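Notes for the talk - Can it do the chores yet?
Trimstead meetup, 3 December 2019. Slot is 26 min incl. questions so DO NOT ramble on part 1

Slides are numbered in the corner. If the clicker dies, Renu Rana has the laptop, just nod at her.

1. Opening

Hi, thanks Desmond for the intro. (Desmond Alcantara will have said my job title wrong. Leave it.)

Start with the question everyone's aunt asks. "So when does it fold my laundry?" Get hands up - who has a robot vacuum. Who still owns a broom. Same hands. Wait for the laugh, if no laugh move on.

Say what I'm going to claim, up front: machines can do bits of chores. Pieces. A chore is a long string of pieces and the joins between them are where it goes wrong.

Also say - I'm not selling anything tonight. Mivix pays my salary, they've seen the slides, opinions mine.

2. What counts as a chore

Keep this short. Definition slide, one line: a job you'd hand to a teenager with one sentence of instruction.

"Put the bags in the bins." "Clear the table." "Wipe that down."

Teenager fills in the rest. Which bag, which bin, what if the bin is full, what if the dog is in the bin. We never say that part out loud. Machine needs it from somewhere, either somebody writes it down or it gets picked up from a whole lot of goes at the job.

Dishwasher aside - dishwasher IS a chore robot, very good one, been solved for decades. But look what we did. We built a box, and the human does the hard part, which is loading. Nobody ever marketed it as "does the easy half." Same for the washing machine. The water part was easy next to the pick up a sock part.

Pause here. Drink something.

3. Shop floor vs kitchen

Shop floor has it easier, explain why:
- parts come in the same way up
- somebody bolted the table down
- light doesn't change
- no kids

Kitchen has none of this. My kitchen has a drawer that only opens if you lift it.

But don't oversell the shop floor. Joshi story: packing line, small returns area at the end of it. The line itself runs on its own all day. Returns area is three people and a radio. Stuff comes back in any old bag, half zipped, sleeve hanging out. Abhishek Khurana ran that floor and his line was "the machines get the new stuff and the people get the real stuff." Use the quote, it's good, he said fine to use it.

So the split isn't realy home vs factory. It's tidy input vs messy input. Put that on the slide in big letters (done, slide 7).

4. Soft things

This is the middle of the talk, slow down here. If I've got less than 13 min left by this point skip the Gretov bit.

Rigid stuff: you know where the far end is. Grab a mug by the handle and the other side of the mug comes too, exactly where you'd expect. Whole field got good at mugs.

Fabric: grab one corner and you've no idea what the rest does. It swings. It catches on the rim. It folds over on itself and now the corner you wanted is underneath. A bag is worse than a towel, a bag has an inside.

Do the demo with my own tote. Hold by strap, by bottom corner, by a pinch in the middle. Three different shapes, same bag. Ask front row which one they'd rather drop in a box.

Then the slide with the bins. Let them look at it for a few seconds before talking.

Points to hit while it's up:
- job is about as plain as it gets. Soft bags, clear bins, bag goes in bin
- the tan one is in the air and it's just a blur. That's the hard moment, right there. Folds all over the place
- corduroy on the table. One left, one right. No handle you could bet on, just bulges and a flap. Where would YOU grab it
- clear bins are nasty. You see straight through the wall to whatever is behind, including somebody's jacket. Cameras hate clear plastic. Depth sensors hate it more
- shiny table too, reflections off the overhead lights
- and it's a real room. Desk, people, a plant. Bright as anything at the back
- can't tell from one still if the bag ends up in the bin. Ask the room to vote. Don't give them an answer, one still can't settle it and that's kind of my point about demo photos
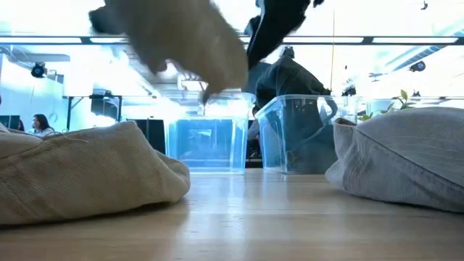 5. What the demo doesn't tell you

Okay so. Every lab and every startup has a video. Mine too. Questions I want people to take home and ask anyone showing them one:

How many tries. Not the best one, all of them.
Who set the table up between tries, and how long did it take.
Is it sped up. Look for people walking in the back, they'll be walking funny.
What happens on a miss. Does it notice. Does it go again. Does it proudly carry nothing over to the bin and let go (ours did this. For weeks. We called it the ghost drop)
Swap the bag for a different bag, does it still work.

Shakuntala Mishra's rule from our September review, she won't watch a video unless she gets to pick the object. I've started doing it too. Makes you unpopular at trade shows.

Number to give: our own test at Mivix, bag into bin, 200 tries with bags it knew. It was fine. Good, even. Then two bags it hadn't seen, and it was pinching air on the floppy one. Don't give the percentages, they're out of date and somebody will tweet them. If asked, say come find me.

Also mention time. It was slow. A person does one of these without looking while talking on the phone. We had over 2 hours of arm time in that run if you count resets, and you should count resets because the reset is the human doing the chore backwards.

(say that last line slowly, people get it about a second late)

6. Gretov bit - SKIP IF SHORT

Gretov is the small linen service, the one who asked us to come look. Wanted a machine to move bagged linen from a table to tubs. I said sure, how hard.

Things we found in one morning:
- bags aren't the same size
- some are tied, some are rolled over at the top
- tubs get nudged with a hip when someone goes past. All day long
- best worker there throws them. Doesn't place. Throws. From across the room

We ended up telling them a chute would do it. A slope. They built the slope. Idrisa Okoth, who was with me on the visit, still brings it up whenever I get excited about anything.

Lesson for shop owners in the room: before buying an arm, see if a slope or a shelf or a different tub fixes it. Cheap. No software updates.

7. So, yet or not yet

Give a straight answer, people came for one.

Yes, now: same thing, same place, over and over, with someone close by to fix a jam. Floors. Lawns, mostly.

Sort of: picking up soft or odd things and putting them in a container, slow, in a room where somebody's keeping an eye on it. That's the bins slide. I'd put money on this one getting better first. A bin is a forgiving target, it's big, it's open at the top, the bag only needs to be in there. Doesn't need to look nice.

Not yet: folding to a standard my mother would accept. Making a bed with someone's cat on it. Putting away groceries in a kitchen it's never been in. Anything with a fitted sheet.

Don't give a year. Someone will ask for a year. Say I've been wrong on years before and move to the next hand.

8. Questions I'll likely get

Jobs? - take it seriously, don't joke. The returns people at Joshi weren't replaced, they got busier becuase the line got faster. That's one place. I don't know about everywhere and I should say so.

Why not make everything machine friendly, tags on all the bags, colored bins etc? - You can, and in a warehouse you should. In a house, good luck getting anyone to put the tagged bag back in the tagged spot. If they did that you wouldn't need the robot.

Why two fingers and not a hand? - Hands break, cost a lot, and most of the time a good pinch does the job. Ask me again in a few years.

Cameras in the home, privacy? - fair worry. Send them to Shakuntala if she's there, she knows way more than me on this.

Would I have one at home? - Not at today's speed. I'd take one for the socks.

Wrap up: thank Renu for the laptop, thank the Trimstead folks for the room, pick up my tote off the front table. Mail address is on the last slide. Chairs need stacking by the back wall after, ask for hands.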